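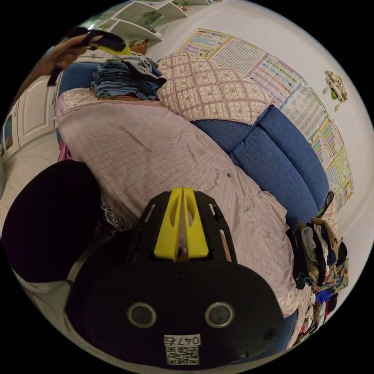 Photo: Litstead course archive, item 2830

HOME UPKEEP, UNIT 5
Handout: clothes on the sofa

Most manuals on laundry assume a clear bed or a long table. The Boltemance manual, which is still on the reading list, goes further and asks for "a dedicated folding surface." I doubt that many households have one. They have a sofa.

Look at how the sofa is used. A pale pink sheet covers the seat, with a folded stack at one end, mostly blue denim and gray, and a heap of mixed clothing on the other side against the backrest. Boltemance would call this disorder. I would call it two areas with a work surface between them, though I can't tell you from a photograph whether anyone planned it that way.

Points for discussion

1. The sheet. Ogilvie claims that a cover keeps lint off the clothes. Maybe. It also wrinkles, and small socks vanish in the wrinkles. Try it both ways before you believe either of us.

2. Stacking by fabric. Denim with denim makes a steady pile -- and a poor one to put away if it belongs to several people.

3. The heap. Salliler's rule is to sort everything before folding anything. The evidence is one survey of 2 households, which I would not build a routine on.

Before the next class (Room 2233): fold one load on whatever you normally use. Write down where you ran out of space. Skip the "ideal layout" diagram in the manual.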